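Ticket: Guest Wi-Fi at Hultside drops every phone at once
Opened by: Violeta Huenchumán
Assigned to: Kristóf Halász
Priority: High (raised from Low by the reporter, twice)
Status: Resolved, pending complaints

Reported
Phones join the guest network, work for a bit, then all lose it together. The router's lights stay green throughout and it seems very pleased with itself.

Log
Entry 1. Restarted the router. It worked beautifully until I closed the ticket.

Entry 2. Ticket reopened. Moved guest Wi-Fi to another channel, away from the neighbors. No change. Apologies to the neighbors, whom I had blamed in writing.

Entry 3. Read the Nerness log properly, all 3,881 lines. Nearly 955 of them say "lease pool exhausted," which is the router's way of asking for help. The address pool was set to 70, with leases lasting a week. Every phone that had ever passed through was still holding its seat.

Entry 4. Cut the lease time to 2 hours and widened the pool. Cleared the old leases. The Panport switch needed a restart too — it sulks if left out.

Entry 5. No drops overnight. Violeta reports that video calls now work, so she has to attend them.

Attachments
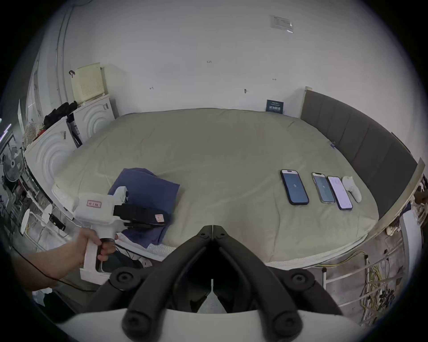
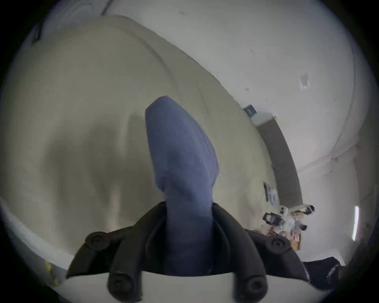
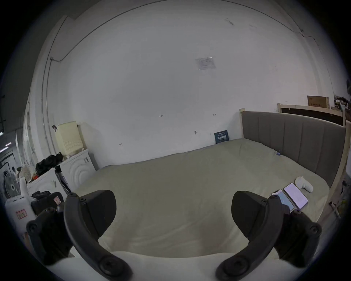

Photos: V. Huenchumán / Hultside

Follow-up
Please don't set the leases back to a week in October when the Krūmiņa contract renews and someone loads the default settings. I have saved a copy of the working ones — it's called "working ones."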